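The Pancake Years

My mother made pancakes once a year and resented it. She did them on Shrove Tuesday, in a pan that stuck, with lemon from a plastic squeezy thing, and by the fourth one she had usually announced that we could have toast. So I grew up thinking of them as a sort of yearly punishment, like the dentist.

Then I moved to Trirkbridge, into a flat above a dry cleaner's, and met Efe Nnaji from across the landing. Efe made pancakes every Saturday, for anyone who happened to be in. Thick ones, thin ones, ones with grated courgette in (better than they sound). The first time I knocked, it was to complain about a smoke alarm, and I came home an hour and a half later having eaten six.

I went straight out and bought flour, and what followed was a bad winter. My first batch was grey. I don't know how you make a pancake grey, but I did it twice. Efe came over, looked into the bowl and asked how long I'd rested it. I hadn't rested it. I'd gone at it with an electric whisk for ten minutes like I was making meringue.

So, resting. Half an hour on the side with a tea towel over the bowl, longer if you've got the patience. You want the batter like single cream for thin ones, and if it's gone stiff while you were on the phone, a splash more milk will sort it out. 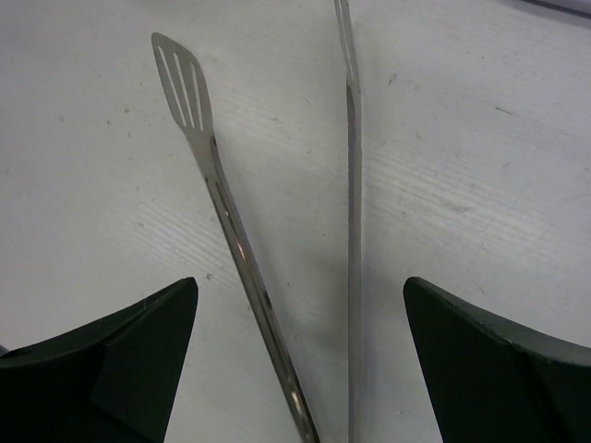 The other thing I had wrong was the heat. I'd been so frightened of burning them that I was more or less steaming them. Efe's rule is a medium flame and a wait of two full minutes before anything goes in, and butter wiped round with kitchen paper so there's only a shine of it. The first one will still be rubbish. Eat it standing up and carry on.

As for flipping, I've given up on tossing. I did it once for an audience, my friend Brittany Paquette and her two boys, and we found a bit of it behind the radiator in June. Now I loosen the edge all the way round, get something flat well underneath and turn it over quickly, before I can think about it.

Toppings are where people get cross. Brittany is a maple syrup person and won't discuss it. I've come back round to lemon and sugar, real lemon this time, and plenty of it – the sugar should crunch. Efe does a thing with fried onions and a hard cheese that I'd happily eat for every meal of the week.

Mum came to stay last spring and I made her a stack without telling her what was coming. She had four, then asked if there was any batter left. There was, a bit. She put the squeezy lemon on hers. She'd brought it with her in her handbag.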